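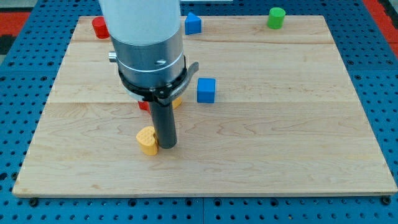 October 25, 2020

Spent most of today on the Kamside listing comparisons with Ching-wen, and I'm glad we took our time, even if the tea went cold twice. The asking prices looked all over the place until she suggested we pull the monthly dues out and treat them separately — such a help! Two of the condos that seemed like bargains carry dues over $1000, and the plain little duplex on Temness suddenly looks pretty kind to a first-time buyer.

Still missing the September closings. Kuo-hua has the sheet and promised it to me, so I'll nudge him nicely. Until then please don't quote the averages to anyone, they will move.

Gunnel asked whether the $2000 roof assessment at Kong should count as a purchase cost or as upkeep. I put it under purchase for now, seeing that the seller wants it passed along, but I go back and forth on this and would love another opinion.

Next: rerun all 10 listings with dues separate, then the parking question.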